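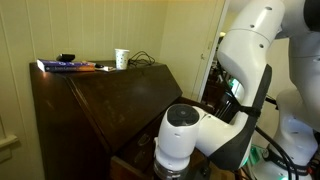

Long before anyone lost a password, people lost letters. They left them on chairs, under cats and inside pies (probably). So somebody invented the writing bureau, a desk with a lid you can shut on your mess. When the lid is closed it slopes, like the dark brown one here, and you can still keep a paperback on the flat bit at the top. Pull the lid down and it turns into a table.
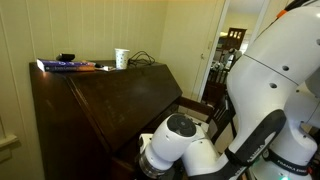

Issue 80, page 6

Inside most bureaus are pigeonholes. No pigeon has ever fitted in one. They are for letters, bills and the string you are saving.
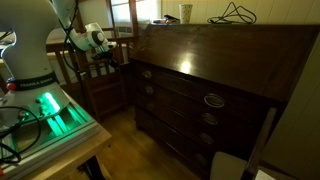 Some bureaus had a secret drawer too. Hnat Romaniuk, who mends old desks in Millberg, has opened over 899 of them looking for treasure. So far he has found 2 buttons and a very rude shopping list.

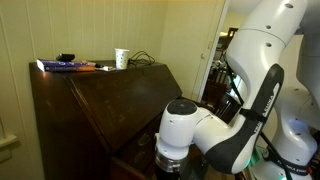
If you want to try for yourself, measure the inside of a drawer, then the outside. A big difference might mean a hidden space. It might also mean thick wood. Ask before you poke anything, especially if the desk is your gran's.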